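Skatari Bedroom Gallery: Tote Bags, Bedding and the Folding Surface

June 16, 2024

This gallery covers the soft goods part of the Skatari apartment notes: cloth bags, how they are laid out and folded, and the bed used as a work surface. The kitchen and hallway galleries are separate pages. Captions are short. Measurements, care settings and folding order are in the text sections underneath.
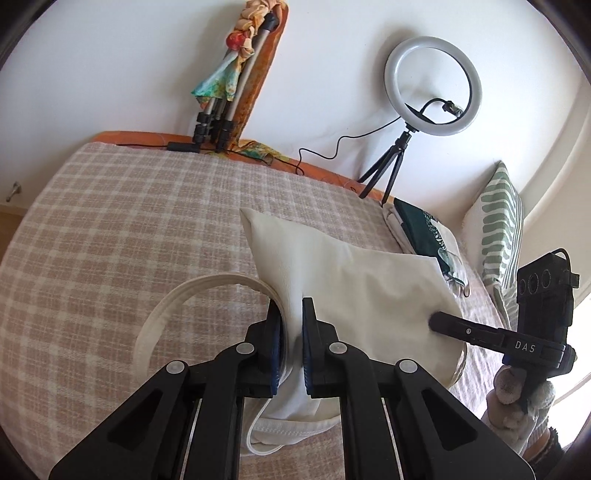 White fabric tote on the plaid blanket, with a fold of the cloth held in the gripper. Two strap handles, one looped out over the blanket. Orange padded headboard along the far side.

Bag type and terms

The terms used on this page are the ones used in the Skatari inventory sheet.

Body: the two main panels of the bag, front and back.

Mouth: the open edge between the panels. Handles are attached on this side.

Base: the closed edge opposite the mouth. On a flat tote the base is a plain seam. On a gusseted tote it is a strip of cloth with its own width.

Handle: one strap, both ends fixed to the same panel. A standard tote has two.

Handle drop: distance from the mouth to the highest inside point of the handle when the bag hangs empty.

Corner: any of the four points of the body when the bag lies flat. Top corners are at the mouth, bottom corners at the base.

Pinch point: the place where the cloth is taken between fingers or tips before a fold. Creases run outward from it and show how much slack the panel has.

The bed as a folding surface

A bed is softer than a table and gives under load. For cloth bags this has two effects. The lower panel does not slide as easily, so the upper panel can be moved by itself. The fold line is also less sharp, and a second pass with the flat of the hand is needed.

A mattress that sinks in the middle will draw the bag toward the low point during folding. Work on the flat part, one forearm in from the edge. Pull the blanket tight before starting. A wrinkle under the bag prints through to the cloth and is easy to mistake for a crease in the bag.

The grid of a checked blanket is useful for alignment. Set the base of the bag along one of the pale lines and check the side seams against the lines that cross it. If the side seam drifts by more than half a square over the length of the bag, the panels are twisted and the bag should be picked up by the top corners and laid down again. Checks are only a guide. A soft blanket stretches on the bias, and the lines bow when it is pulled from one corner.

White and off-white cloth picks up lint from fleece and brushed blankets. Run a lint roller over the surface first, then over the bag when it is done. Dark blankets are the worst for this. Pale pink, beige and cream shed as much as any other color but the fibers do not show.

Laying out

1. Empty the bag and turn it over once, mouth down. Check the bottom corners with a finger for receipts and crumbs.

2. Lay the bag on its back panel with the base toward you.

3. Pull both bottom corners outward at the same time until the base is straight.

4. Move to the top corners and do the same. Handles stay loose at this stage.

5. Smooth from the base to the mouth. Smoothing in the other direction pushes air into the corners.

6. Lay the handles out above the mouth, one on top of the other, without twists. A twisted handle leaves a lump that stays in the stack.

If the cloth is badly creased, iron it here. Medium heat for cotton, with a damp cloth between the iron and any printed area. Ironing on the bed itself is not recommended. Use a board or a folded towel on a hard surface.

Folding, flat method

The flat method is the default for drawers and gives a rectangle that stands on edge.

1. Fold both handles down onto the body so that no strap extends past the mouth.

2. Fold the left third over the center.

3. Fold the right third over the left. The side edge should stop just short of the first fold. If it goes past, the stack leans.

4. Fold the base up to the middle.

5. Fold the mouth down to meet it, then close the two halves together.

6. Press for a few seconds with an open hand.

The finished piece should be 14 cm on the long side for a standard tote. Bags with a gusset come out thicker and should be stored at the end of the row.

Folding, roll method

The roll method is used for bags carried inside another bag. It takes less care, and the cloth wrinkles less.

1. Leave the handles extended above the mouth.

2. Fold the body in half lengthwise, then in half again.

3. Roll from the base toward the mouth, firmly for the first two turns and then at even tension.

4. Wrap one handle around the roll twice and tuck the end under itself.

A short handle drop will not go around twice. In that case use one turn and a cloth tie. Rubber bands mark light cotton when left on over a summer and were dropped from the Skatari drawers last July.

Storage

Cloth bags are kept in one Herkeck drawer insert, divided into 7 slots. Flat-folded bags go in on edge with the last fold facing up. Rolled bags lie across the front. One slot stays free so that the others can be moved without pulling the whole row out.

Capacity with thin cotton is two bags per slot. With heavy canvas it is one. Forcing a second canvas bag into a slot bends the divider, and the Herkeck dividers do not spring back once bent.

Bags that are used weekly hang on the hall hook and are not folded at all. Hang them by both handles. Hanging by one stretches the strap and pulls that side of the mouth out of line.

Any bag that has carried vegetables, fish or cleaning products is washed before it goes back in the drawer.

Washing notes

Turn inside out. Cold water, short cycle, low spin. Wash white and undyed bags together and away from anything red or navy. Keep handles from tangling by tying them loosely to each other with a single overhand knot.

Cotton shrinks on the first wash. The test bag for these notes lost 11 mm in height and a smaller amount in width. After the first wash the size is stable if the dryer is not used. Line dry by the base, mouth down, so that water does not collect in the seam. Pull the handles straight while the cloth is damp.

Stains on the base seam come out best with plain dish soap and a soft brush before washing. Bleach weakens the stitching at the handle ends before it does visible damage to the panels.

Load and wear

The working limit used here for thin cotton totes is the weight of two full grocery jars plus one 500 g packet of flour. This is a house rule and has not been tested to failure. Above it, the handle seams start to show needle holes.

Points to check twice a year:

Handle ends. Look for broken stitches in the box or bar where the strap meets the panel.

Strap edges. Fraying starts at the outer edge, midway along the loop, where the strap folds over a shoulder.

Bottom corners. Hold up to a window. Light through the weave means the bag is for light items only.

Side seams. Turn inside out and pull gently across the seam at three places.

A strap with sound stitching and a frayed edge can be trimmed and overcast by hand. A strap with a failed box stitch should be unpicked and sewn again from new, using polyester thread.

Bedding and headboard care

Padded headboards collect dust on the top edge. Vacuum with the brush attachment before changing the bedding, working from one end to the other. Check the care label before using any liquid. On a bright color such as orange, test a spot low down behind the mattress and let it dry fully before going further. Water rings show more than the original mark on most woven covers.

Checked blankets are folded with the pattern lines on top of each other. Bring the short ends together first, match the lines at both corners, then fold lengthwise. A blanket folded off the grid by one square will not stack flat with the others.

Related pages

Braten kitchen drawers: inserts, liners and towel folding

Kneževič hallway: hooks, shoe trays, coat rail

Herkeck drawer inserts: slot widths and divider fitting

Skatari bedroom: pillowcases and sheet sets

Page changes

Roll method rewritten. Handle wrap changed from three turns to two.

Washing notes moved here from the Braten page.

Headboard section added.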